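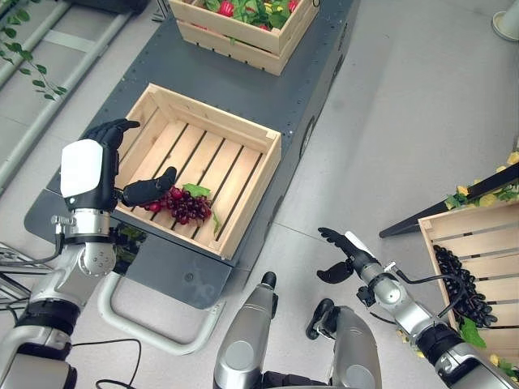 June, notebook 2, shampoo bar (rosemary/mint), continued

Last updated: June, evening, B.A.'s notes on scent added at the bottom

Started 8:30. Picking up from the bar that cracked across the middle. Same recipe, same powder, only changing the water this time. Bence wants to change the butter too, told him one thing at a time or we'll be back where we were in spring with four bars and no idea which did what.

Batch size 200 g, same as before. Small bowl, the dented one. Mask on for the powder, it gets everywhere and I coughed all afternoon last time.

Method as done:
Butter and fatty alcohol melted together in the water bath. Slow. Plitov thermometer reads low again compared to the old glass one, using the glass one and ignoring Plitov until somebody sends it back.
Powder in the bowl, a splash of water, stirred into paste. Lumpy. Lid on, left it to swell while the fats melted.
Fats over the paste, folded with the stiff spatula. Went grainy, then came together all at once, like it does.
Off the heat. Protein, preservative, oils last. pH before pressing, not after!! (see last entry)

pH: bit high. Citric acid solution, a drop, stir, wait, test again. Took three goes. Strips from the new pack are hard to read between the two middle colors, Bence and I read the same strip differently. Need the meter back from the front room. Wrote down the lower reading of the two and put a question mark, so treat it as a guess.

Texture at pressing: like stiff cookie dough. Better than last time, which was more like wet sand. Doesn't stick to gloves if you're quick. If you stop to answer the phone it does stick, and then the surface goes dull and you get a seam where the old dough meets the new. Bar 3 has this seam. Marked it with a toothpick dot on the underside.

Presses: the Bosness hand press for the rounds, wooden mold for the rectangles. Press wants more force than I can give it standing at the high bench, moved it to the low one. Dusted the plate with a little powder and the bars released clean. Without the dust the logo side tears. Put this on the card by the press pls, I keep having to find it out again.

Weighed each one after pressing and trimmed the edges with the cheese wire. Trimmings squashed into a ball for hand testing, in the yogurt tub, labeled.

Resting now on the rack. Last round I gave them 24 hours before wrapping and I think that's too short, the paper had oily marks on it by the weekend. Going to leave half the rack longer and wrap the other half at 24 so we have both. Window side gets more air so I turned the rack halfway through the morning.

Forgot to write down which protein bottle. It was the Wallin one, the newer. The older one smells of soup and should go. 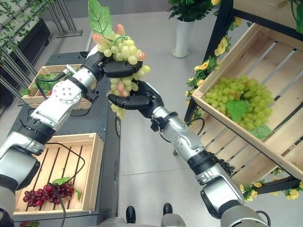 Rosemary oil: new bottle from Amham. Sharper than the last, more camphor, less of the green hay thing. I like it on a blotter and less in the bar, where it comes up like chest rub as soon as there's hot water. Peppermint on top of that makes it worse. Tried a hand wash with the trimmings ball and my eyes watered a little, so the mint goes down whatever else we decide. Scalp tingle is fine. Eye tingle isn't.

Three blotters side by side on the shelf:
A, as is
B, mint halved
C, mint halved and a bit of lavender
Left them to dry down over lunch. A was all mint at first and then nearly nothing. B held on to the rosemary longest. C went sweet, sort of linen closet, Bence liked it, I didn't. Asked Bhavana to smell them blind when she gets in.

Lather test, afternoon. Lukewarm tap water, rubbed the bar between palms, stopped when it felt like enough.
Old bar (cracked): big loose bubbles, gone fast
New bar: smaller, creamier, stayed on the hands through the whole rinse
Seam bar: same as new but a flake came off the edge

Rinse feel is where I'm still not happy. Slight drag on wet hair, not the waxy kind, more like it's been rinsed in hard water. Which it has, our tap being what it is. Should repeat with the filtered jug before blaming the recipe. Bence washed his with the new one and says no drag at all but his hair is an inch long so that's no help to me.

Soft bar problem. The one left in the flat dish by the sink since the last entry has a mushy foot, you can push a fingernail in it. The one on the ridged dish is hard all the way round. Same bar cut in two, so it's the dish. I'd still like it firmer on its own, people are going to leave it in a puddle no matter what the label says. Options: more of the fatty alcohol, or swap some of the butter. More alcohol will hurt the lather. Would try butter first. (Bence, yes, you said so at 8:30.)

Scale up: keep getting asked. 1,000 g in the big mixer would be fine for the dough but we can't press that much before it sets, two people or no. Unless the bowl sits in the warm bath the whole time and we take it out by the handful. Could try it with the off-spec powder, nothing lost. Order of work would need to change, oils are the last thing in and they'd be sitting in heat for ages, and there goes the scent. So either split the dough and scent each part, or press faster. Not this month.

Stock: powder ok, citric ok, preservative getting low, paper wrap 18 sheets left, strips see above. Gloves in medium pls, the large ones fold over at the fingertips and leave prints in the bars.

To do
- filtered water rinse, old and new bar, same head
- meter back, recheck pH on a shaving in water
- mint down, rosemary same, new 200 g
- throw out soup protein
- card for the press

Bhavana Amin, 5:40: smelled all three blind. B by a long way. A is toothpaste. C I'd buy for a drawer. Also tried the trimmings on one side of my hair and the usual on the other, the new side dried a bit fluffier, no itch so far, will say tomorow. Bence Szabó has turned the rack again so window side is now the wall side, chalk mark shows which end was which. Wrap goes on the left half in the morning.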